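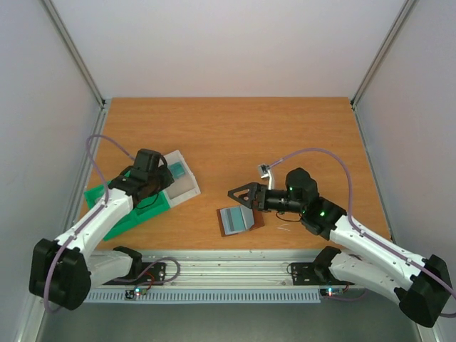

Liliana Russo objects to calling Fiore a planner at all, and would have it filed under schedulers, as the search part is borrowed and only the timing is new. Her note on the talk page is kept for now. Most sources use planner, so this article does too.

Fiore is a motion planning and control package for two robot arms sharing one table. Written by Aldo Mazza at Avberg, first released in March, current version dated September 20, 2023. Runs on a plain desktop PC, no graphics card needed.

Overview

Two arms, one queue. Each arm asks for a block of space and a stretch of time, Fiore grants it or makes the arm wait. Older two-arm code at Avberg locked the whole middle of the table whenever one arm went in. Safe, but slow, and useless for handovers. Fiore locks small cells instead, 22 mm on a side, and lets go of them as the arm moves on.

Control loop

Joint targets go out every 40 ms. Between targets the motor boards fill in on their own. A late target is dropped, never queued (early builds did queue them, and the arms jerked to catch up). Gripper commands travel on the same line but skip the smoothing.

Shared grasps

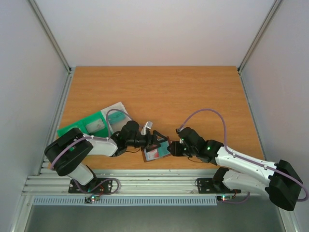
The shared-grasp mode is the part people cite. Normally two grippers may not hold cells that touch. In this mode one arm is named holder, the other guest, and the guest gets a narrow lane in from its own side. A card is a fair test of it: with the left gripper pinching one side close to the table, the right has to come in at the opposite edge with very little height to spare. The holder's stiffness is turned down until the guest reports contact. If no contact comes the guest backs out the same way and trys again, 2 attempts max, then the job stops and asks for a person.

Perception

Fiore does no vision itself. It takes poses from Grukow, a separate tracker. Leather is harder than card for the tracker, it curves and the outline shifts with the light. Where a piece has rivets, Grukow can use them as marks, and the grasp point is set relative to those.

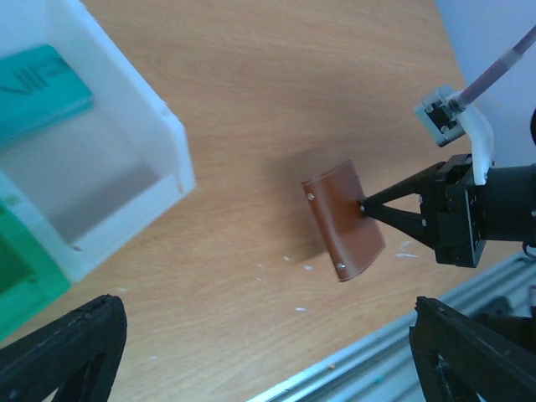 Known problems

Cable slack is not modeled. The planner treats each arm as bare links, so a loop of cable can cross a cell that is marked free. Vilbridge keeps a patch that pads the upper links, not merged yet.

Log files grow fast. The viewer refuses to open any log over 2,059 lines, reason unknown, split the file first.

Restarting one arm clears the locks for both. Stop both arms befor doing it.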